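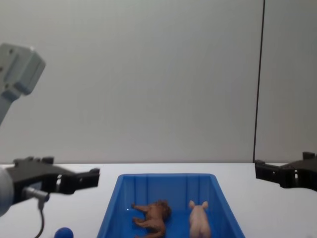

Two arms, one blue bin, and the toys at the center of the Ernbridge teaching project.

When the memo went round in February saying that the second floor would be "teaching robots by hand," I put my name down for a visit mostly so I could complain with some authority. I have sat through three of these launches now. There was the stockroom scanner, and the cart that was supposed to follow people and mostly followed the wall. So I came upstairs with low hopes and a notebook.

The idea is easy enough to explain. Nobody writes the robot a list of moves. A person steers the two arms through a job by remote control, a computer records every motion along with what the cameras pick up, and the person does it again. And again. The target is 400 recordings for the first task, which is moving small toys and other light items in and out of a bin. From those recordings a program is supposed to work out how to do the job alone, including when the things land in a spot it hasn't met before.

Subira Kaijage runs the sessions and was patient with me. I asked her why a company that ships plumbing fittings is spending money on toy pigs. She said toys are a good place to begin because they are odd shapes and they don't break, and because a fitting looks the same from most sides while a pig does not. Fair. I would still like to see a fitting.

She let me have a go at the controls. I had expected something like a video game and it was closer to threading a needle while wearing somebody else's glasses. You move, the arm moves, and you find out that you never knew how much you rely on your fingertips. There is no feel in it at all. You judge everything by eye. It took me four tries to get hold of one toy, and I let go of it too high.

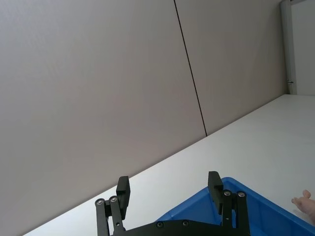 My four tries were saved too, which bothered me. If the machine learns from whoever is at the controls, then it learns their bad habits along with the good ones. Kiprono Minja, who has done more of the recordings than anyone, likes to come in low from the side. Upendo Tanui comes straight down. Both ways work for them. What does a program make of being shown both? Kiprono told me that some variety helps and that the poor runs get thrown out. I asked who decides which runs are poor. He does, or Upendo does, after lunch, at a desk, going through them one at a time. So far they have thrown out 61.

I don't say this to be mean about it. They were open about the numbers and nobody tried to hurry me past the dull parts. But the memo used the word "effortless," and I watched a good deal of effort. Every run has to be started, finished, checked and labeled, and the objects have to be put back by a human hand before the next one.
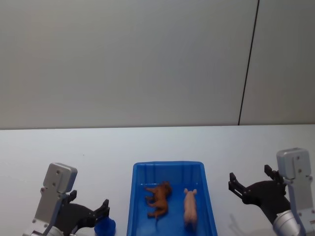
Sevholm Handling Team, Second Floor

The team's own plan says the first task needs 400 recordings and the full set of tasks needs 3,000. Meirion Hughes, who came over from packing to help out, did the sum for me on the back of a delivery note and did not look cheered by it. He also pointed out that a new starter in packing gets one morning of being shown and is useful by the afternoon. Subira's answer was that the new starter has spent twenty years picking things up before arriving, and the arms have spent none. I have been chewing on that since. It's a good answer, though it doesn't make the sum any smaller.

I asked to see the trained version run by itself and was told to come back. The first proper trial is planned once the 400 are in. The objects will be placed by someone who has not done any of the recordings, which I was glad to hear, as I had been about to suggest it. Musyoka Koech will keep score and has promised to post the misses next to the hits. 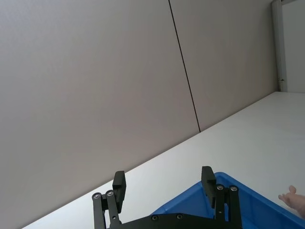
Hand and gripper at the blue bin, second floor.

Anyone on staff can book a half-hour turn at the controls. No experience is needed, and I am proof of that. Ask Upendo for a slot, and go in the morning if you can, as the afternoons are kept for checking. Bring questions. Mine about the plumbing fittings is still open, and I'll report back in these pages after the trial.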